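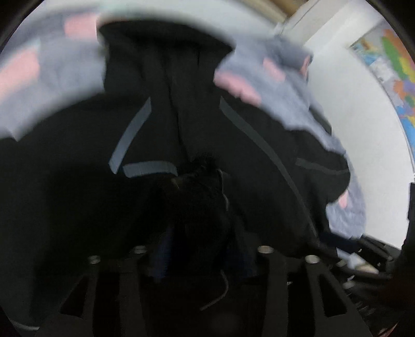
**Do I need a big table to fold a winter coat?**

A bed is plenty. Mine is the only flat surface in the house wide enough for a coat with its sleeves out, and it's a nice height for my back too.

I do all our coats in one go in April, usually with the radio on, and after years of bad folding I've settled on a way I like. Empty the pockets first! Last spring I found 14 cough drops and a library card I'd already paid to replace. Then zip or button the coat all the way up, lay it face down and smooth it from the middle out to the sides with your palms.

Fold each sleeve straight across the back, then bring the sides in so you've got one long rectangle. If there's a stand-up collar, leave it standing. I used to press mine flat and it came out in the fall with a crease right across it that took two rounds of steaming to get rid of. Now I roll up a hand towel, tuck it inside the neck and fold the coat up from the hem, so the collar ends up on top with nothing sitting on it.

A few odds and ends:

- Black coats pick up every bit of fluff from the bedspread, so I go over them with a lint roller after folding (and again in the fall, let's be real).
- Reflective strips don't like a sharp fold. I shift the fold an inch or two so it lands on plain cloth.
- Puffy coats go in last, on top, and never in a vacuum bag at my house. I ruined a good one that way.
- Wash or wipe down first and give it a full day to dry, even if it feels dry after lunch.

Everything goes into a big Grube zip bag under the bed. It's 42 inches long and takes four coats if I'm patient with the zipper. I write what's inside on masking tape and stick it on the end that faces out. The scarves go in a pillowcase next to it.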